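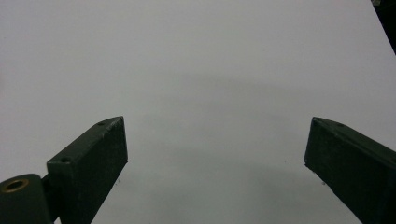 Perell Finger Tracker

Perell is a software module that finds the two fingers of a parallel gripper in the wrist camera image and reports the opening between them. It works without an encoder and without stickers on the fingers. We developed it at Kestosthorpe for hand-held gripper tools, where there is often no motor to ask for a position.

How it works

The module looks for the squared tips and the upper edges of both fingers. A plain white surface behind dark green fingers, open wide with nothing between them, is the view we recommend for the first calibration. The soft grey shadow under the fingers is treated as background. Small specks of dust on the surface are filtered by size, and you can change this limit in the settings file.

Fastener holes in the top face of a finger can be used as extra reference points. The two fingers do not need to show the same number of holes. In the view at the top of this page there are two on the left finger and one on the right, and the module accepts this.

Calibration

Open the gripper fully above a matte surface and start the calibration from the menu. Keep the tool still for 15 seconds. Then close the fingers slowly and open them again. The result is saved as a small profile – one for each tool – and can be copied to another computer.

If you change the fingers, please make a new profile. Light scuffs along the edges are normally not a problem. Glossy fingers are more difficult, and for these we suggest a diffuse lamp.

What you receive

Perell library for Linux, with C++ and Python interfaces
Calibration program with live preview
Set of more than 2000 labelled images for testing your own settings
Printed quick guide in English

Requirements

Colour camera fixed to the tool, with both fingertips visible over the full stroke. Maximum opening 100 mm. A graphics card is optional. Recordings made with the Navickas logger can be opened directly, other formats must be converted first.

Licence and support

One licence covers 2 computers in the same organisation. Updates are included until the next main version, which is planned for September. Technical questions are answered by Gediminas Rebane, and for orders and invoices please write to Inese Stankevičius at our Vedville office.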